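How to sew on a patch so that it stays on

Updated 2021-03-08

You can buy iron-on patches. The packet will tell you they are permanent, and it is right in the sense that the glue will be on your trousers for ever. The patch itself tends to leave after the second wash. What follows is the slower way, with a needle, and it takes an evening the first time and half an hour after that.

I learned it on a pair of Holloway work trousers that I refused to throw out, and which now consist mostly of my opinions about them. The method does for knees, elbows, bag corners and the seat of anything. It doesn't do for stretchy sports kit, which needs a different stitch and more patience than I have.

What you need

A needle with an eye you can see. Packets of mixed needles contain one useful size and a selection for embroidering handkerchiefs for mice.

Strong thread. I use Dusano polyester, the thick sort, in something near the colour of the cloth. Cotton is nicer to handle and wears through sooner.

Cloth for the patch, the same weight as the garment or a touch lighter. Heavy cloth on a thin shirt simply moves the hole to the edge of the patch.

Pins, chalk, sharp scissors, an iron. A thimble, which you will ignore until you have pushed the blunt end of the needle into your finger.

Wash the patch cloth before you cut it. New cotton shrinks, and if it shrinks after it's sewn on you will have a knee like a walnut.

Cutting and pinning

Trim the loose threads from the hole but leave the worn cloth round it alone for now. Lay the garment flat and find where the cloth is sound again. Hold it up to a window if you can't tell. The patch has to reach sound cloth on every side, and this is always further out than you'd hoped.

Cut the patch with rounded corners. Square corners catch on things and lift. Fold the edge under by a finger's width, press it with a hot iron, then pin it in place from the right side. If it's a knee, put something flat inside the leg, a magazine or a chopping board. Otherwise you'll sew the front of the trousers to the back, and you will do it beautifully.

The stitching

Thread the needle with a length no longer than your forearm. Everyone cuts more, to save threading twice, and then spends the saved time picking out knots.

Start with the knot hidden under the fold. Come up through the very edge of the patch, go down into the garment right beside it, and travel a short way along underneath before coming up again. Pull until the thread lies snug and stop there. If the cloth puckers, you've pulled too hard, and it won't relax with time any more than you will.

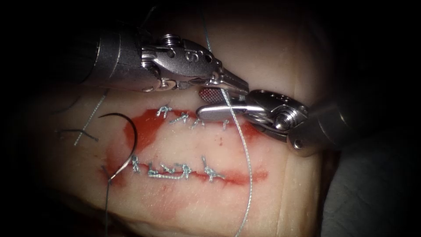 Keep the tension even and run a second row inside the first, was the advice from Feneck, who had read an earlier version of this page and found it slack. The single row holds well enough on a shirt, the message went on, but on a knee it goes at the bend, and then you're patching a patch.

I've tried the second row since and must report, with some irritation, that it's better. Put it a finger's width in from the edge, in plain running stitch. It also stops the middle of the patch from ballooning when you sit down.

To finish off, take two tiny stitches on the same spot on the inside, pass the needle through the loop and pull it down tight. Then run the tail under the fold before you snip it. A knot trimmed too close will come undone in public.

Turn the garment inside out and look at the hole from behind. If the worn edges flap about, catch them down to the back of the patch with a few loose stitches that don't go through to the front.

What it costs

Thread, next to nothing. The haberdashery stall at Veltcombe market sells offcuts by the bag, up to 100 pieces, most of them a shade of brown no manufacturer has ever admitted to. One bag will see you through several pairs of trousers and a phase of thinking you might make a quilt.

Wash the mended thing inside out on a cool cycle and keep it out of the tumble dryer. If a stitch goes, mend it that week, while it's still one stitch.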